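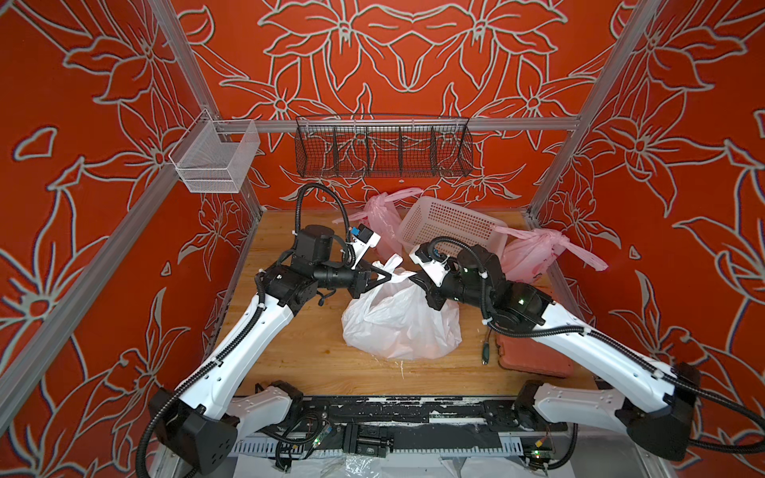 *Bench as reported: white bag in the middle, pink bags behind it, wall baskets at the back and left.*

**Ticket 233: Items not being put away in wall baskets**
Site: Clatetgate, packing bench
Opened by: Debora Bassi
Opened: 30th May
Status: open, waiting on reporter

**Reported problem**

"The new Pototach wall baskets don't work. Stuff still ends up on the table in bags. Please send the bigger baskets."

**First look**

I'm not convinced this is a basket problem. The long black wire one on the crossbar has dividers, so it already does what the last request asked for (ticket 118, where we were told that everything would be fine once we had compartments). The small white wire one on the left wall looks empty to me. If we're short of storage, I'd expect to see something in it.

Meanwhile the table has a full-looking white bag in the center, one pink bag crumpled at the back left and another one knotted shut over by the right wall. There's also a white plastic basket lying on its side next to the crumpled bag. So we own a third basket and it's tipped over.

Before anyone orders anything I want answers to these:

- What is in the white bag?
- Is the knotted pink bag waiting to be sorted, or is it trash?
- Where does the orange-red case live when it isn't on the table?
- Who does the small black plug next to it belong to? Does it go with the case?

**Reply, Debora**

White bag is the mixed returns from Sanna. They come bagged and we sort them at the bench. Knotted pink one is finished, it's for the textile pickup. Other pink one is a spare. The case hasn't got a home. Plug, no idea, it was there when I started.

The dividers are too narrow for half of what comes out of the bags. I did say that in November.

**Notes**

I went back and found the November message. It says "dividers a bit tight," and nothing about which items don't fit. I measured one of the spare Pototach baskets in the stock room and the compartments came out at 26 cm deep. Width depends on where you clip the dividers, and you can move them. The sheet in the box says so. Has anybody tried moving them?

I also don't buy that a bigger basket helps with a bag nobody has opened. You could hang one the size of a door on that wall and the bag would still be on the table.

**Things to try, in this order**

1. Take out every second divider in the black basket. Keep the loose ones, don't throw them away.
2. Stand the white plastic basket upright and use it for finished bags only.
3. Fold the spare pink bags and put them in the small white wire basket. If they spring out again, clip them.
4. Give the case a spot. Under the bench is fine.
5. Put a tag on the plug. If it hasn't been claimed in 2 weeks it goes in the cable drawer.
6. Wipe the table once it's clear. The scuffs in the wood won't come out, and please don't open a ticket about them.

**Reply, Debora**

Did 1 and 2. Folded sweaters fit now, shoes still don't. The plastic basket tips if you put a heavy bag in on one side. Haven't done 3. The case is under the bench.

Narnotex has a wider model with a solid bottom, can we at least get a price?

**Notes**

Price requested. That isn't a yes. Their listing says it holds "more than you'd think," and I couldn't find a weight limit anywhere on the page, so I've asked for one in writing.

Shoes: how many pairs turn up in a normal Sanna bag? If it's the odd pair, they can go on the shelf by the door. If it's most of the bag I'll take the request seriously.

Leaving this open until I have the shoe answer and step 3 is done. Tickets 118 and 233 are now linked.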